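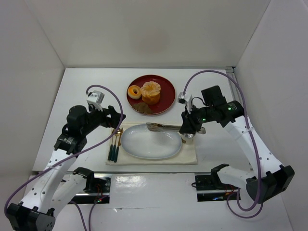

How should a table be set for guests who will be served pastries from a shared plate?

Each guest should have an empty plate and cutlery within easy reach, and the shared plate should stand toward the middle of the table with a pair of tongs for serving.

The following guidance is issued to hosts using the Ornley tea rooms. Last revised 2/25/19.

Placemats. Lay a cloth placemat flat, with the long side parallel to the edge of the table. Cloth mats should be pressed on the reverse side before use. Mats with old stains may be kept for the kitchen counter.

Plates. Put out the guest's plate empty. An oval plate is suitable for cake and pastry and leaves room for a second item. Plain white is preferred for individual settings; a colored plate, such as dark red, may be used for the shared food.

Cutlery. Fork, spoon and knife may be placed together on the left when the right side must be kept clear for serving. Colored handles and gold-colored heads should be washed by hand with mild soap and dried at once. Abrasive pads are not to be used.

Arranging the food. Glazed donuts are best placed flat. Tall pastries stand beside them, toward the back, and small dark cookies or brownie pieces go along the front, where they can be picked up without disturbing the rest. Allow 2 pieces per guest.

Tongs. Metal tongs should grip lightly at the side of a pastry. Glaze tears when it is pressed from above. Wipe the tips between glazed and crumbly items.

Hosts who require additional placemats for December bookings should apply to Donnie Niven at the Ornley office 7 days in advance.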